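Plate and stick task — getting your first 20 runs done

Quick notes for new Mascombe club members, read before you touch the arm.

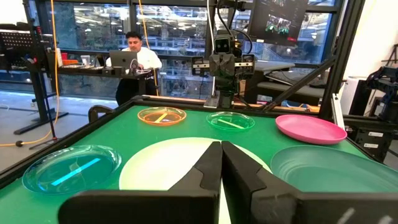

Log in to the Maststead laptop first, then home the arm. Hands off the table. If it stops halfway, hit reset and home it again — dont push it.

Setting up a run:

1. Pick a stick color and the plate it goes to. Write both in the log.
2. Fingers open before you start. Check twice.
3. Come down slow, straight over the stick. Close, wait a beat, lift.
4. Move across high, lower, open. Back to home.
5. Save. Name it with your initials and run number.

Dropped it? Save anyway, mark it as a fail. We need those too. Club total is 752 so far, goal is 1,000 by December.

Shuffle the plates every five runs, and not just swapping two of teh same ones.

Stuck — ask Gwenaël Delorme, usually in after 4 pm.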